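Skirnano Support – Ticket 612
Product: Nelo hand-held gripper kit, with ribbed pads
Opened by: Hina Magsi
Handled by: Yasir Awan
Status: Solved, left open a week at the customer's request

Hina Magsi wrote, Monday, 9.40 am

Hello, and thank you in advance to whoever picks this up. We bought the Nelo kit at the start of August for the sorting work we do for Hashmi, who want to see whether light food packaging can be picked up one piece at a time and dropped into the right tub. I should say first that I like the kit very much. It was quick to put together, the handle suits my hand (it doesn't suit my colleague's, but his are enormous), and on boxes and bottles it has been a pleasure to use.

My trouble is with wrappers. When I close the fingers on a thin one, it slides out sideways just before the pads meet, or else I get hold of it and a fold of the tablecloth comes up with it. The tablecloth is the thin plastic sort and we do need to keep it, as Hashmi have asked for ordinary kitchen tables and whatever is usually on them. Puffy packets are fine to begin with and then roll away from me if I come at them from the side. Foil is the worst of the lot.

I have wiped the pads, tightened the screws and restarted the app, and none of it changed a thing. I did wonder whether I'd been sent the wrong pads, as the booklet talks about a smooth set and mine are the ribbed ones. Any help gratefully received!

Yasir Awan replied, 11.15 am

Good morning Hina, and thank you for such a clear message – it saves us both a good deal of to and fro. You have the right pads. The smooth set was in the earlier kit and I'm afraid the booklet is still catching up with us. The ribbed pads hold better on almost everything, but they like something to bite on, and a flat wrapper on a slippery cloth gives them very little.

Could you try these for me, in this order, so that we know which one made the difference?

1. Open the app, go to Grip, and look at the closing force. It leaves us set at 70. For wrappers, bring it down to 29.
2. Hold the tool a little more upright than feels natural. Most people lean it forward like a torch.
3. Aim for a twist, a seam or a crumpled ridge, and close across it.
4. Leave a wrapper that is lying dead flat until the end.

If the cloth still comes up with the wrapper after step 1, tell me and we'll look at how the pads are seated. And do please send a picture of the table as you have it, with the tool in place and open.

Hina Magsi wrote, 2.05 pm

Thank you Yasir, that was quick. I've had my lunch and done steps 1 and 2 so far. Bringing the force down helped with the cloth straight away, and I now get the cloth perhaps one time in five, where before it was nearly every go. Holding it upright is going to take practice. I kept drifting back to my old way and my wrist has opinions about it.

Picture attached, fingers open as you asked. I've been starting on the left, as that's where the packets are. The white and orange wrapper pinched into a bow-tie shape is the one I mean to try for step 3.
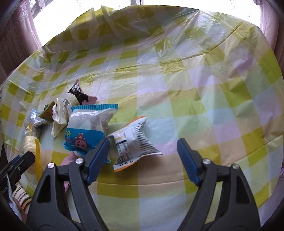
Does the lower closing force mean I have to calibrate the fingers again?

Calibration only needs doing when the pads have been changed or the finger screws have been loosened, so a change of force in the app can be made as often as you like.

Yasir Awan replied, 3.30 pm

Thank you for the picture, Hina, it's a great help. I'm glad you've gone for the bow-tie one. Please close the pads across the pinched middle and keep them off the wide ends, which will only fold away from you. For the big blue and white packet, come down over it from above and let the pads settle on either side before you squeeze. The silver foil I would leave until you've had a good run at the others.

I also notice the cloth is quite creased. You needn't iron it or anything of that sort! Just smooth the patch beneath the wrapper you're going for, and try not to press the tips down as you close. A light touch on the table is plenty.

One more question while I think of it. Did you tighten the screws with the small key from the kit, or with something of your own?

Hina Magsi wrote, 4.50 pm

With my own screwdriver, I'm sorry to say, and rather firmly. The key had gone under the fridge.

The good news is that the bow-tie came up on the second try and stayed up all the way to the tub. I was so pleased that I did it over and over until the tea went cold. The blue packet works from above too. Foil still gets away from me about as often as I catch it, but that is a great deal better than this morning.

Yasir Awan replied, 5.10 pm

Lovely to hear. As the screws have been turned with something other than the key, please slacken each one by a quarter turn, nip it up again with the key, and then run the calibration once. A finger that is too tight closes a touch late on one side, and I suspect that is what's left of your foil trouble.

Our workshop in Roltcombe will post you a spare key and the corrected booklet, no charge. The pads themselves are good for 800 hours, so there's no need to order more yet.

Hina Magsi wrote, Tuesday, 10.20 am

Screws done, calibration done, and foil is now behaving nicely on everything except the very smallest scraps. Would you mind leaving the ticket open for a week? My colleague is having his turn next and I expect he'll want to write to you about the handle.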